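# About Giltport

G'day, and thanks for having a stickybeak at this page! I run Giltport, a small business in Grirham that makes and mends little plastic things — bricks, rings, wedges, blocks and other bits that live in the bottom of a toy tub until somebody stands on one in bare feet. I also put together our own building kit, the Randex, and if you've landed here from the box lid then you probably know that part already.

I started out in the spare room with a second-hand printer and a card table. A mate's kids had lost half the pieces of a favourite set and the maker had stopped selling it years ago, so I had a go at drawing up replacements. The first lot were dreadful (far too tight, and one had to be got off with pliers). The next lot were too loose. By the time I had a fit I was happy with I'd filled an ice-cream tub with rejects, and I was completely hooked.

Word got around the school gate, then the local toy library got in touch, and before long I was getting padded envelopes full of broken bits from people I'd never met. We moved into the old Hegedűs building the following September. It used to be a shoe repairer's and on a humid day the back room still smells of it, which I quite like.

## What we do all day

Mostly we fiddle! A new part gets drawn, printed, cleaned up, and then it goes on the table with the parts it has to live with. I'm fussy about this stage. A piece can measure up beautifully and still feel wrong when you bring it up against its neighbour, and you only find that out by trying it, a lot of times, from every silly angle a five-year-old would try.

The table itself is light wood and I wouldn't swap it. We had a dark benchtop for a while and I lost small things on it constantly. On a pale top the colours jump out at you, and I'm very fond of our colours — the lime green especially, which gets used for everything from studded bricks to a ring with a big hole in the middle and six little ones around it. The orange came later. I wasn't sure about orange and white together at first, I thought it might look like roadworks, but it's grown on me and customers seem to love it.
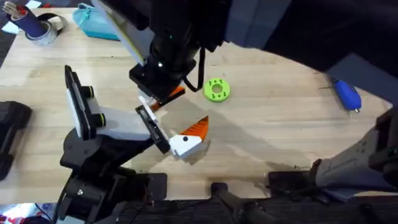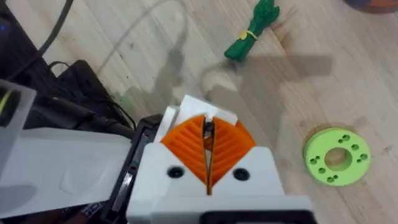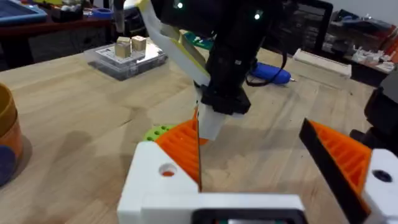
The other thing that takes up a surprising amount of the week is sorting. Every Randex kit has 316 pieces in it and they all have to be the right ones. I've tried muffin trays, fishing tackle boxes, egg cartons and a very expensive set of drawers that I regret. We're back to muffin trays. They stack, they're cheap, they go through the dishwasher, and you can tip one straight into a bag without chasing anything across the floor.

Kits get bagged by colour, then boxed with the build booklet on top so it's the first thing you see. The booklet is on plain paper stock because glossy pages glare under a lamp and I was sick of tilting mine back and forth. If yours gets wrecked, let me know and I'll send another, no charge.

## Spare parts and repairs

This is still my favourite bit of the job. There are around 3,000 drawings in the parts library now, most of them started by somebody sending in a snapped piece with a note. If you've lost or broken something, pop what's left of it in the post, along with the piece it joins on to if you can spare it. Having both halves makes a huge difference, particularly with anything wedge-shaped, where the angle is hard to guess from a fragment.

A few things worth knowing before you send anything:

- Most single parts are back to you within 30 days, often well before that.
- I can match green, orange and white quite closely. Reds are a bit of a lottery.
- I don't do anything that carries mains power or goes in a baby's mouth, sorry.
- Please write your name on the inside of the envelope as well as the outside!

If I can't make your part I'll post everything back and tell you why, and you won't pay for my thinking time.

## Coming to see us

We've got a little shopfront at Grirham with a low table where kids (and quite a few dads) can build while you're looking about. Parking's in the lane behind, up the bumpy driveway, and we close at 4 on weekdays so I can do the post office run. Ring ahead if you're bringing a school group and I'll clear some room and get the big tubs down.

We also take back old Randex pieces, any condition. Good ones are washed and go to the toy library, cracked ones get ground up and used for test prints, so please don't bin them. There's a crate just inside the door.

Page last updated 5/28/24, when I finally took the old shop hours off it.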